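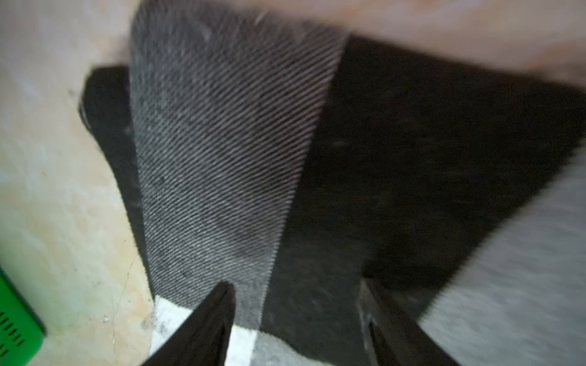
One reader of the first version of this page wrote that lint on dark twill should be left until after pressing, when it lies flat and a roller can reach it. On black cloth the opposite order works better. Heat and pressure set fibers into a fuzzy surface, and a diagonal rib holds them in the grooves.

Folding and storing dark heavy cloth

Applies to denim-weight cotton and twill, including pieces with grey and black panels joined.

1. Shake the piece out, then lay it face up on a light surface. Lint shows on the cloth and dropped fibers show on the table.

2. Brush the ribbed areas first, along the rib. Brushing across it pushes short fibers deeper. The Stetier clothes brush has bristles stiff enough for this; the Penitz is too soft for anything over 455 g per square meter.

3. Brush the matte black areas in one direction only. Pick off long pale fibers by hand or with tape. Do not rub.

4. Check for smudges under a side light. A dark patch on grey twill may be crushed nap, old grease or shadow from a fold. Flatten the cloth and look again. If the patch stays, blot with a damp white cloth and let it dry fully before going on.

5. Fold along the panel joins where possible. A crease in the middle of a panel wears pale, and on black it cannot be corrected.

6. Turn curled corners under before the last fold. Smooth outward from the center with the flat of the hand.

Stacking

No more than 7 pieces to a stack, heaviest at the bottom. The Granley shelf box takes nearly that many if the lid is left off. Refold every October along different lines.

Lift a folded piece from underneath with the whole hand. Pinching it at one edge pulls the layers out of line, and step 5 has to be repeated.

Last revised 20/06/2001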